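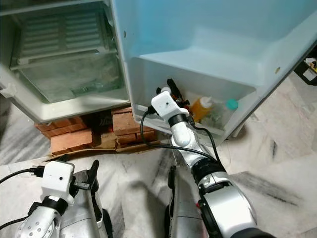
Progress report to the Plirent Fund
Small grant for shared living, second period
Project: Stirkanel House, cold storage in the rooms and on the floors
Prepared by: Setareh Kordestani, house coordinator

Dear colleagues at Plirent,

I am sending you the second report on the refrigerators at Stirkanel House. The first report was mostly about buying and delivery. In this one I write more about the use: how the refrigerators are placed, how they are cleaned, what the residents keep in them, and what we would like to change before the end of the grant. The money table is near the end, in words, as you asked last time.

1. Where we are now

The grant foresees 44 small refrigerators for the house. At the time of the first report 20 of them were in place, all on the lower floors. Now the upper floors have theirs also, and the last units came in August, later than we planned. The delay came from the supplier, Kazemi, who had the model in stock with a different door color and wanted to know if we accept it. We accepted. The residents were asked and had no strong opinion, and some of them even prefer the light-blue door to the white one. Both kinds have the same inside parts, so the shelves and bins can be exchanged between them.

All the units now stand in their final place, except those on the top floor, where the electrician wants to look one more time at the sockets. They can be used, but may move by a meter or so.

As before, a refrigerator belongs to the room and stays there when a resident moves out. We wrote this into the house rules in a short sentence, and this avoids a discussion on moving day.

2. Placement

In the first period we made the mistake of putting several refrigerators in the corner behind the room door. The refrigerator door could then open only halfway, and you can not pull out a glass shelf when the door is open only halfway. Residents wiped around the shelf and left it. We have moved these units to the window side or next to the desk, where the door opens fully.

A second point is the height. The refrigerators are small and stand low. For most residents this is fine. Two older residents told me that bending down to the lower part is difficult for them, and for these rooms I asked for a low, solid base. The first base is built and in use. It makes the refrigerator higher by the height of a kitchen drawer and the resident is satisfied with it. The second one will follow when the carpenter has time.

I also asked everybody to keep some free floor beside the door side. Bags and shoes collect there very quickly, and the door then hits them.

3. Cleaning

Cleaning was the weak point of the first period and you asked about it in your letter. I will try to be complete.

We now have a cleaning day for each floor, once a month. The floor has a bucket with cloths, a soft brush and washing soda, and the bucket goes from room to room. The steps are printed on a sheet inside the lid of the bucket:

Take everything out and put it in the cool bag.
Switch off at the plug.
Lift out the glass shelf and let it come to room temperature before you wash it. Cold glass and hot water do not like each other.
Wipe the walls from the top down, and the lower lip last, where the crumbs stay.
Go over the slats of the vent panel with the soft brush, dry. No water on the slats.
Wash the door bins and dry them before the bottles go back.
Wipe the door seal in the folds.
Plug in, wait, put the food back.

Two of these steps cause most of the questions. The first is the glass shelf. People see smudges on it and think the glass is damaged, when most of it is only film from wet packages. Soda and warm water take this away in most cases. If it does not, I would like to hear about it, and I keep a list of the rooms where the shelf should perhaps be exchanged. At the moment the list is short.

The second is the vent panel. It is ribbed and it looks like it wants to be washed. In one room a resident cleaned it very carefully with a wet sponge, and the next morning there was ice between the slats and the refrigerator had to be defrosted. No lasting damage. I added the word "dry" to the sheet after that.

Ice in general is less of a problem than I expected. The units on the sunny side need defrosting more often, and residents there have learned to turn the dial down one step in summer and not up. It is a hard thing to explain, I tried with a drawing.

4. What is kept in the refrigerators

I was curious about this because in the application I wrote that the refrigerators would be for fresh food. It is partly true. In practice the door bin is the most used place. It is deep, it is easy to reach, and it takes bottles standing up. Juice, milk, sauces, a bottle of cold water for the night – all this goes in the door, and the shelf behind is for the boxes with cooked food.

The shared kitchen downstairs benefits from this in a way I did not foresee. Sauces and drinks were the main reason for full shelves there. Since they moved up to the rooms, there is again place for the large pots on weekends, and the arguments about unmarked bottles have become fewer. I do not say they are gone.

One complaint I heard several times: a tall bottle and a short one side by side in the bin, and when the door is opened fast the tall one leans over. I passed this on to Kazemi. They offer a small clip that slides along the edge of the bin and holds the bottles together. We tried it in a few rooms. The clip works well with square bottles and less well with round ones. I will not buy it for the whole house at this point, and residents who want one can ask me.

Medicine is a separate question. A few residents need to keep medicine cold, and for them the refrigerator in the room is the most important result of the project, they told me so more than once. For these rooms we put a thermometer on the shelf and not in the door, where it is warmer. Residents read it themselves. I do not collect these readings and I think this is correct.

5. Labels

The labels from the first period did not hold. The paper became wet and fell into the bin, and I found several of them stuck to the bottoms of bottles. The new labels are put on the outside, on the upper side of the cabinet, with the room number and the telephone number of the house office. Inside there is nothing from us anymore. For food in the shared kitchen we keep the pens and tape, this works.

6. Repairs and faults

Three faults were reported in this period. One door closed badly because the seal had come out of its groove at the bottom corner, and I pressed it back with the help of warm water. One unit was loud at night; it touched the wall, and after we pulled it forward it was quiet. The third has a real defect in the cooling and was exchanged by Kazemi under guarantee in the same week. I thank them for that.

We keep a small box of spare parts in the office, now with door bins, shelf rails and one glass shelf. The rails were a good idea of the supplier. They are thin, and a resident who pushes the shelf in at an angle can break one.

7. Money

In this period we spent 2518 from the grant. The largest part is the second delivery of refrigerators. The rest is for transport to the upper floors, the wooden base, the cleaning buckets with their contents, and the new labels. The spare parts came with the delivery and cost nothing extra. All receipts are in the folder that I send by mail together with the signed copy.

We have 800 left in the line for accessories. I ask for your permission to use it for the following: the second base, some more spare glass shelves, and thermometers for all rooms and not only for those with medicine. If you prefer that the thermometers are paid by the house, please tell me and I will put the amount back into shelves.

8. The neighbor house

The people from Zeltunano, the house on the other side of the park, visited us to see how the refrigerators are used. They have only shared kitchens and are thinking about something similar. I showed them two rooms where the residents had agreed, and the bucket with the sheet, which they copied. Their main worry is electricity. I could give them our bills but no clear answer, as the bill of our house includes the laundry, which was renewed at the same time. If Plirent has a comparison from another house, I would be happy to receive it for them and for us.

9. Next period

The sockets on the top floor should be finished first. After that I plan a walk through all rooms together with the resident of each room, to look at the door seals, the shelves and the place where the refrigerator stands. I will also ask the question about the dial again before the heating season starts, when many people change it without needing to.

The cleaning sheet will be translated into the languages spoken in the house. Residents have offered to do this and the first translations are on my desk. I would like to add small drawings beside the text, at least for the vent panel and for the glass shelf.

I am in the house office every morning until noon if you have questions about a single point, and I am glad to send more detail on the costs.

With kind regards,
Setareh Kordestani
Stirkanel House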